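Fuvik opens orders for Alero tabletop arm kit

27/10/2026 - Fuvik has opened orders for Alero, a tabletop robot arm and gripper kit aimed at florists, gift packers and small workshops. The kit costs $3,624 and is sold through Fagerlund, which also handles repairs and spare parts.

Buyers get the arm, one gripper, a clamp mount and three starter routines. One of the routines is for picking up single stems and standing them in a vase, a job the company has been working on since August at its site in Tadinham. The first batch is limited to 600 kits. 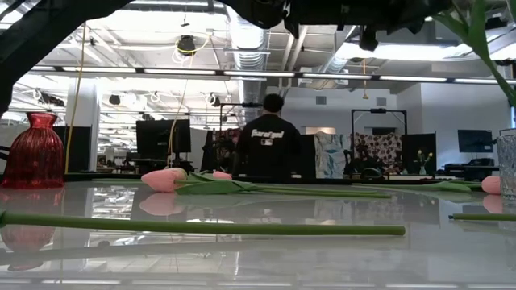 Can the kit be used without any programming? The starter routines run from a menu, but new tasks have to be taught by moving the arm by hand and saving each position.

Fagerlund said soft items such as flowers still need slower settings than boxes or bottles, and that buyers should expect to spend time adjusting grip strength for each kind of stem. A softer set of fingertips is planned - it will be sold separately, and no price has been set.

Orders placed now ship from Tadinham in the order received. Training is not included in the price.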